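Two-Arm Bench Build: Frequently Asked Questions

What is this project?

A pair of robot arms on a shared bench at the Bratholm workshop. The goal is everyday two-handed jobs: turning a page, folding up a stand, putting toys back where they go. The build is called Sorbridge, after the street the workshop is on.

Can I build it at home?

Yes, if you have a solid table and can leave it set up. The first version stood in a garage for 17 months. Anything that wobbles when you lean on it will wobble a lot more with two arms moving.

How far apart should the arms be?

We settled on 1000 mm between base centers. Closer than that and the elbows get in each other's way. Wider, and the grippers can't share work in the middle.

Why a music stand?

It has thin rods, folding legs and loose paper, and all three are hard to grip well. The stand goes between the arms, with sheet music on the desk and one gripper on each side. We leave toy parts on the table around the legs so the arms have to work in clutter.
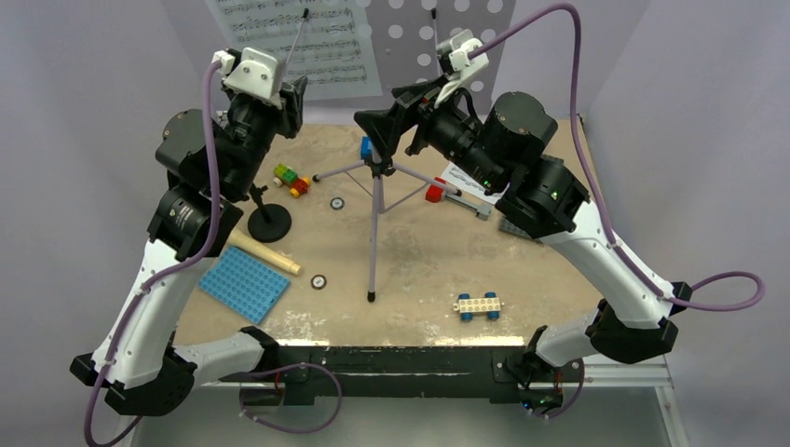 How do you route the camera cables?

Each arm has a camera module near the gripper with a purple cable running back from it. Leave a loop of slack at the elbow. Our first cables were too short and pulled out of the connector - check the full range of motion by hand before you power anything up.

Do I need the side panels?

No, but plain panels help the cameras. Before we put them up, people walking past the bench caused bad readings.

What software does it run?

Our own controller, Stultberg, now on release 9. It runs on an ordinary desktop computer. Older releases won't talk to both arms at once.

Is it safe to reach in while it's running?

No. Press the stop button first, then wait until both arms have stopped moving. This applies to small fixes too, like a page that has slipped.

Can I use the bench?

Members can book it in two-hour slots from March on. Put the arms back in the rest position when you finish, and leave the rail clamps alone.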